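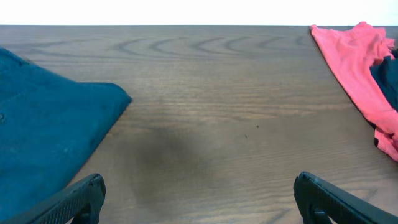

*A folded piece of teal-blue fabric on a wooden tabletop.*

**Lerix to Open Clothing Repair and Resale Center in Palacios**

**PALACIOS, 18/09/2022** – Lerix, the garment care and repair company, today announced that it will open a clothing repair and resale center in Palacios next month. The center will accept everyday clothing and household textiles for mending, alteration and resale, and will be the company's first location to offer all of these services under one roof.

The opening follows a trial program that began in May at the company's Venico workshop. During the trial, residents brought in 963 garments for assessment. Work pants, school clothes and winter coats made up the largest share. Most of the repairs requested were simple ones, including replacement zippers, reinforced knees, new hems and the closing of split seams.

"The trial showed that people are willing to have ordinary clothing repaired when the price is clear and the wait is short," the company said in a statement. "Many customers told our counter staff that they had kept a damaged item in a drawer for years. They wanted it fixed and did not know where to take it."

**Services and Prices**

The Palacios center will occupy 3000 square feet on the ground floor of a former furniture showroom. The front of the building will house a reception counter, two fitting rooms and the resale floor. The workroom at the rear will have space for 38 sewing and finishing stations, although not all of them will be staffed when the center opens. Lerix expects to fill the remaining positions in stages as demand becomes clear.

Basic repairs will start at $5 per item. That price covers a replacement button, a short open seam or a small patch applied by machine. Larger jobs, such as relining a coat or replacing a full-length zipper, will be quoted at the counter before any work begins. Customers may decline a quote without charge and take the item home the same day.

Standard repairs will be ready within one week. Leather, fur and formal wear with beading will continue to be sent to the Venico workshop, where specialized equipment is available, and customers should allow additional time for these items. The center will not accept mattresses, carpets or footwear.

All items must be clean when they are handed in. Staff will check pockets and linings in the customer's presence and will issue a numbered receipt for each garment. Repaired items will be held for 60 days after the collection date. A reminder will be sent before that period ends.

**Resale Under the Nerkidness Label**

Clothing that customers no longer want may be offered for resale under Nerkidness, a label created by Lerix for repaired secondhand garments. Each piece will be inspected, mended where necessary and pressed before it is placed on the floor. A tag will list the repairs that were carried out, so that buyers can see which parts of a garment are original and which have been replaced.

Customers who supply clothing for resale may choose between store credit and a cash payment. Store credit may be used toward repairs or Nerkidness purchases and does not expire. Items that cannot be resold will be returned on request. Where a customer does not want an item back, usable fabric will be cut for patches and the remainder sent to a textile recycler.

The first Nerkidness selection will consist mainly of denim, heavy cotton shirts and outerwear. Children's clothing will be added later in the fall. The company has decided to leave knitwear out of the opening selection because its staff are still being trained in knit repair, and sweaters will be accepted for assessment only during the first several weeks.

**Training and Employment**

Lerix will recruit locally for counter, sewing and finishing positions. Prior experience in garment work is welcome but is not required for entry-level roles. New employees will complete paid training at the Venico workshop before starting work in Palacios, with transportation provided between the two sites.

The company will also hold evening classes in basic mending – hand stitching, patching and simple hems – once the workroom is fully equipped. Class sizes will be limited by the number of available machines. Participants may bring their own garments or practice on fabric supplied by the center. A schedule and fees will be posted at the reception counter.

"Palacios has a long working tradition, and many households already know how to look after their clothes," the company said. "We see the center as an addition to those skills. Some customers will leave their mending with us, and others will come in for an hour at a machine and do it themselves."

**Opening Arrangements**

The center will open Tuesday through Saturday, with late hours on Thursday. Repair drop-off will be available from the first day of business. Appointments will not be needed for basic repairs but are recommended for alterations that require a fitting. Customers with repairs currently in progress at Venico may have them transferred to Palacios for collection at no additional cost.

The Venico workshop will remain open, and its hours and prices will not change.

**About Lerix**

Lerix provides garment repair, alteration and care services to households and small businesses. The company operates a workshop in Venico and owns the Nerkidness resale label.

**Media Contact**

Lerix Press Office, Venico Workshop. Requests for interviews and site visits should be submitted in writing to the press office.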